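Unit 6: Cartons, Cables and the Covered Bench
Packing and Small Parts Handling — course handout
Stollstead Technical Annex. Prepared by Gearóid Keogh. Revised 13 Oct 2025.

Read before the practical. Sections 6.1 to 6.3 are assessed in the written paper; 6.4 and 6.5 are assessed at the bench only.

6.1 The die-cut carton

A die-cut carton is cut and creased from one sheet of corrugated board. It has no glued or stapled joint. The sides are held by tabs and by the double thickness of the folded walls, and the lid is hinged on the long rear crease. It goes out flat and is folded up by hand at the bench.

Terms used in this unit:

Panel: any flat area bounded by creases or cut edges.
Flap: a panel with one hinged side and the remaining sides free.
Tuck: the narrow flap along the front of a lid, which goes inside the front wall.
Finger hole: a cutout that gives a grip for opening. A round hole takes one finger. A half-moon at the edge takes two.
Score: a line pressed into the board so that it folds there. A score is not a cut.

The direction of the flutes matters. Board folds cleanly across a score that runs parallel to the flutes, and resists one that runs at right angles to them. Where both occur in the same carton (they nearly always do), fold the resistant creases first, while the sheet is still flat and can be pressed against the bench.

A lid folded back should stand or lie without being held. If it springs forward over the opening, the rear crease has not been worked far enough. Open it fully, run the thumb along the crease from the center to each end, and try again.

6.2 The bench surface

Soft covering is used for three purposes: it keeps small parts from rolling, it protects finished faces, and it lets a flat carton be picked up by one edge. Its disadvantage is that it holds scraps. Wire ends, strands and tie clippings sit in the nap and then transfer to whatever is set down next.

Position marks are made directly on the covering. A square outline is preferred to a cross, as it shows the orientation of the part as well as its place. Keep the mark smaller than the base of the carton and away from the place where the carton is opened.

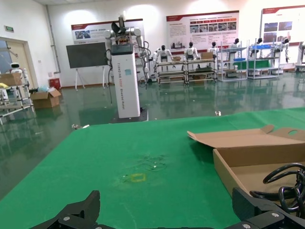 6.3 Coiling a cable for the carton

Power cables are packed coiled, never folded. A fold puts the full bend on a few strands at one point, and the damage does not show from outside the jacket.

Method:

1. Hold the plug end in the left hand, with the plug pointing away from the coil. Left-handed students reverse this throughout.

2. Feed the cable with the right hand and turn it a quarter turn between finger and thumb on each loop. Without the turn the loops form a figure eight and will not lie flat.

3. Match each loop to the one before it. The coil must be smaller than the narrow inside dimension of the carton. For the Plarkitz carton, which is 300 mm on its long side, the working coil diameter is 95 mm.

4. Finish with the plug on the outside of the coil. A plug buried in the middle presses on the inner loops when the lid is closed.

5. Lay the coil in the tray area of the carton and release it slowly. A heavy jacket will open up by one loop or so. Allow for this — do not compress the coil to suit the tray.

Ties are fitted after the coil has settled. Use one tie for a light cable and two, placed opposite each other, for a heavy one. The Brophy tie is reusable and should be returned to the tray at the end of the session.

A cable hanging over the side wall of a carton is not packed. It will catch on the lid, or on the next carton in the stack, and the marker will treat it as an incomplete step.

6.4 Opening out and flattening

Work in the reverse order of assembly. Tabs come out first, then the side walls are unrolled, then the front wall goes down. Pull each tab straight along its slot. Pulling toward the bench tears the slot at its inner corner, and a carton torn there cannot be used again.

A partly opened carton is unstable in one direction only. While one section still has its walls up, it can hold parts as a shallow tray, and this is a normal way of working when the contents have to be checked one at a time. The flaps should be spread outward so that none lies across the contents.

Hand tools stay on the covering beside the board, not on it. A screwdriver is set down with its shaft flat on the bench. Loose paper slips and tags are kept on the same side as the tool and are gathered before the carton is closed.

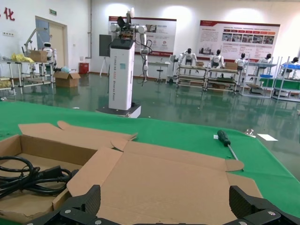 Board loses stiffness each time a crease is worked. In Fiachra Costello's bench trials at Zurnstead in February, a set of 79 cartons was opened and refolded until the lid no longer held. Of these, 54 were still usable after five cycles. Failure began at the tab slots in most cases and at the rear crease in the rest. The creases parallel to the flutes gave no trouble. For course purposes a carton is retired after five cycles or at the first torn slot, whichever comes sooner.

Retired cartons are flattened completely and stacked with the printed face down, if there is one. Do not cut them up. The sheets are used in Unit 8 for the edge crush exercise.

6.5 Bench check

Before calling the marker over:

Rear crease worked; lid stays back unaided.
No tab forced or torn.
Coil lies flat, plug to the outside, nothing over the wall.
Covering brushed clear of wire and clippings.
Position mark visible and not lifted at the corners.
Tool returned to its holder.
Slips and tags gathered and counted against the job sheet.

Time allowed is 12 minutes for the full sequence, including the brushing down. The carton is to be left open for inspection.

Reading for next unit: course notes, sections 7.1 and 7.2 (tapes and adhesives). Bring the completed job sheet.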